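Every few months someone sends me a chart showing a manipulation policy at a very high success rate in simulation, and asks why I'm not more excited. The latest came from the Dromico people in August. It covered 3000 trials, of which 2880 ended well. I read it twice and still couldn't work out what "ended well" meant.

My complaint is with the scoring code. In a simulator the planner can be handed the exact pose of every object, and the checker reads from the same table. Perception never gets asked a hard question. If the script says a die is on the pad when its centre is inside a square, then a die teetering on the edge counts the same as one set down neatly.
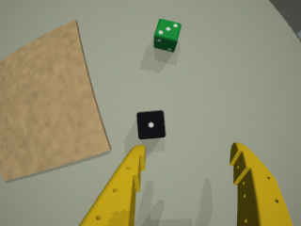 Trygve Solheim at Berkport disagrees with me on this, and he has a point — you can't debug a controller on hardware all day without wearing out the hardware and the staff. Fine. But his team reran their own tests with 2 changes, noise on the object poses and a small delay on the gripper command, and the success rate dropped to 70 per cent. The planner hadn't changed by a line.

I'd like to see that second number printed beside the first, in the same size type. I'd also like the checker released with the policy, comments and all, so the rest of us can argue about it. Mocanu did so last year and got a fair bit of grief over its tolerances. I trust their results more than most.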